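Subject: Re: the toy benches at Haltonon
From: Umut Akyol

On Sunday Flikard wrote:
> Umut, before our shift votes on this, can you tell us what the arm would
> leave for people to do? Rindska lost 2 benches and I don't want that here.

Dear all,

Thank you for asking so plainly, and sorry for the slow answer — August is always a muddle. As most of you know, returned toys reach us all mixed up, balls with blocks with bits of cloth, and the arm's job is to take them out of the mesh bin one at a time.

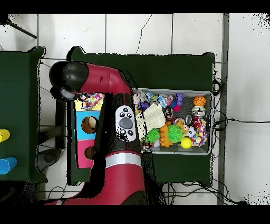
1. What changes at the bench

The reaching goes to the arm, and my shoulder is not sorry! Checking stays with us, and so does anything knitted or crumpled, which still gets a human hand whenever the gripper has trouble with it. A heap with soft cloths lying over spiky balls and building blocks is slow going, and I would rather we planned for that.
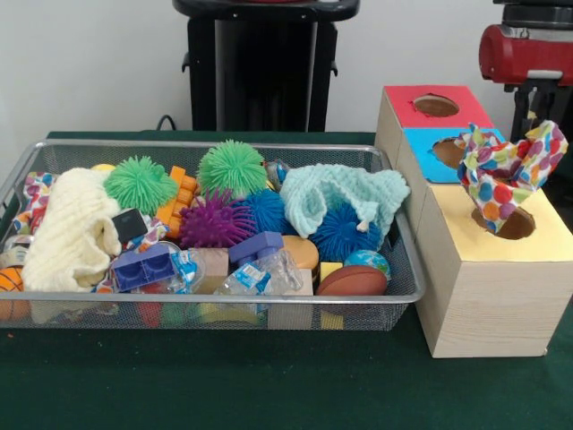

Kurtuluş asks whether the people who check will be paid at the sorting rate, and says the night shift won't sign anything until that is in writing.

2. Pay and hours

Quite right too. The draft keeps the sorting rate for all 32 of us, and I have asked for it on paper. The target stays at 600 pieces a shift, arm or no arm,
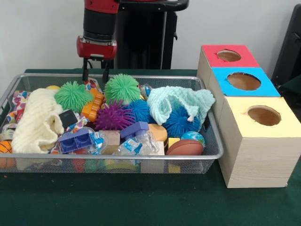
and training would be on paid time, in the mornings, with a second round for anyone who misses the first. Send me your questions before the vote, long ones welcome.

Warmly,
Umut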